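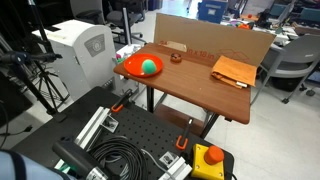 Unexpected Protective Stops on the Tabletop Cell: Frequently Asked Questions

Applies to: Trenorel arm controller with Wenis motion software, tabletop pick-and-place cell
Last revised: 12 January 2020

What is the fault?

The arm halts partway through a move and the controller reports code 2488, "joint torque deviation." Joint brakes engage and the gripper holds its last commanded width. The stop is a protective stop, not an emergency stop, and the two are cleared differently. The fault was first logged in June, during pick-and-place runs with soft objects on a plate.

When does it occur?

In every logged case the arm was moving over the table with the elbow joint extended past its midpoint. It has not been logged while the arm was at its home position or while it was being guided by hand. Payload does not appear to matter. The fault has occurred with a felt-covered ball in the gripper, with a folded cloth, and with nothing.

What causes it?

Two causes have been confirmed.

The first is cable drag. If the slack cable on the pegboard bench is left too close to the arm base, a loop can catch on an aluminum bracket or a clamp handle. The arm then pulls against the cable, and the controller sees torque that its model does not predict.

The second is a wrong payload entry. After a gripper change, the Wenis software keeps the mass and center of gravity of the previous tool. The error is small with the arm folded and grows as the arm reaches out.

A third cause, wear in the elbow joint, was suspected at first. Inspection found no wear and the joint was not replaced.

How can I tell which cause I have?

Open the torque log for the stopped move. Cable drag shows as a sharp rise over a short interval, usually on the base and elbow joints together. A payload error shows as a steady offset on the shoulder and elbow that is present from the start of the move. If the log shows neither pattern, save it and see the last question on this page.

Is the arm dangerous when this happens?

The stop itself is the intended response. The hazard is in what people do next. On one occasion an operator reached in to free a caught cable while the controller was still enabled. The cable came free, the fault condition cleared, and a second operator at the console resumed the program. The arm moved 50 mm before it was stopped with the red button. There was no contact and no injury. The procedure below was written after that event.

What is the correct way to clear the fault?

1. Press the mushroom button on the yellow stop box. Do this even though the arm is already stationary.
2. Say aloud that the cell is stopped. The person at the console takes their hands off the keyboard.
3. Wait 15 seconds for the brakes to settle and the drive voltage to fall.
4. Check the cables from the bench to the arm base. Free any caught loop by hand.
5. Check that both bench clamps are tight.
6. Confirm the payload entry against the label on the tool.
7. Move hands and loose objects clear of the bench.
8. Release the button, clear the code at the console, and send the arm home at reduced speed.

Do not resume the interrupted program. Start it again from the first step.

Why can't I just clear the code from the console?

The console will accept the command. It will also allow a resume immediately afterward, with no check on whether anyone is within reach. A change to require a button press and release between the two has been requested from Terness, who maintain the console. Until it is installed, the check is procedural only.

Does the stop button cut power to the arm?

It removes drive power and applies the brakes. The controller and the joint sensors stay powered, so the position is not lost. Unplug the controller before opening any cover.

Where should the stop box be?

On the front corner of the bench, on the operator's side, with nothing stacked on or in front of it. It must be reachable without leaning over the arm's path. Keep cable runs from crossing the top of the box. If the bench layout is changed, test the button before the first powered move.

Do I need to clear the table before recovery?

No. Objects on the table may stay where they are unless one is in the gripper. A held object should be supported by hand before the gripper is opened, with the stop button still pressed. Objects moved during recovery must be returned to their start positions before the program is run again.

Can I raise the torque limit to avoid the fault?

No. The limit was raised once as a trial. The fault became less frequent and the arm pulled one bench clamp loose before stopping. The limit has been returned to its default and is locked.

How often should the cables be checked?

At the start of each session and after any change of tool. The Xaba cable sleeve is to be replaced every 2000 operating hours, or sooner if the outer layer is cut.

What should I record?

Time of the stop, program name, joint positions from the console, tool fitted, and the saved torque log. Note whether the cable was found caught. If the cause is not clear, leave the button pressed, tag the cell out of service, and file the log under code 2488 before anyone runs the arm again.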